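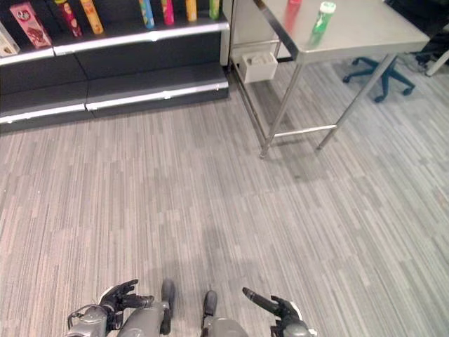
Teleoperation and hand guiding: frequently asked questions

Last updated March 2026

Which teaching methods does Fota support?
There are 2. In remote control, the operator wears the headset and gloves and the robot follows. In hand guiding, the arms are set to low stiffness and moved directly by a person standing beside the robot. Both write to the same episode format.

Which one should I use for shelf work?
Remote control. Picking and placing groceries involves steps between shelf and table, and hand guiding only records the arms. Use hand guiding for short, fixed motions such as turning a canister so its label faces forward.

How many demonstrations does a task need?
Plan on 200 for a single product in a fixed position. A mixed shelf, with boxes and cylinders side by side, needs 2,000. Vary the spacing and order of the products between episodes.

Where should the hands be when I start recording?
Low and in front of the body, fingers slightly curled, with nothing held. An episode that starts with the hands out of range is rejected on upload.

The top-shelf products are cut off in the head view. Is this a fault?
No. The head follows the operator's head. Look up before reaching – the policy cannot learn from a product it never sees in full.

Can I pause in the middle of an episode?
Yes, with the left pedal. Pauses are trimmed on export. If you have moved any product during the pause, discard the episode.

What should I do with failed grasps?
Keep them if you recover and finish the task. Mark them as "recovered" in the Bisetti labelling tool. Drops that end the task go in the reject folder.

Do I need to recalibrate the gloves?
At every change of operator, and after any firmware update. Vlček gloves also need the thumb routine, found under Settings – Hands.

Can I import recordings made with Dorier controllers?
Yes, from the January release onwards. Finger data is not included, so the hand is stored as open or closed only.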